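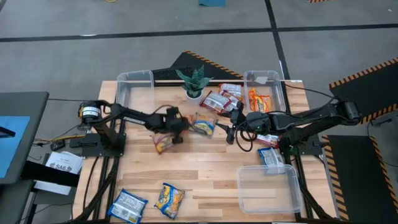 I've been meaning to write up Tuesday nights for ages, and every week I get home too wound up to sleep and too tired to type, so please forgive the rambling. This is my second term with the Jerano robotics club (I joined in August, mostly to get out of the house, if you must know) and we've finally moved on from pushing foam blocks about to the sorting project. Snacks and ramen into bins, using both arms. Sounds like a doddle, doesn't it? I said as much out loud on the first night and I've been reminded of it ever since.

The trouble with a packet of chips is that it's never the same shape two times running. A block has nice honest sides. A bag slumps and crinkles and shines back at the lights, and if you grab it by the wrong corner it swings about like a wet sock. Yu-ting Chou, who runs our group and has the patience of a saint, makes us plan each pick on paper before we touch a single line of code. I grumbled at first, but I've filled most of an exercise book now and I'm rather proud of it.

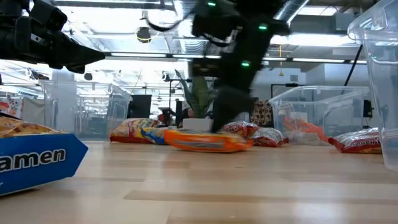
Then there's the business of getting two arms to share one table. We've split into 2 teams, Brindano and Jiten (don't ask, the naming vote went on past supper), and each looks after the program for one arm. So all the arguing about whose turn it is to reach into the middle happens between people first, and then we have to teach the arms the same manners. My favourite bit so far is the little rule we wrote for who gives way. It took us 3 weeks and it's shorter than my shopping list!

I'm on Team Jiten and my job is the grip settings, how wide to open and how hard to close. Noodle packets want a different touch from chips, and I've got a colour-coded chart on the fridge that my family has politely stopped commenting on.

Next week we start on the timing, and I've promised to bring lamingtons.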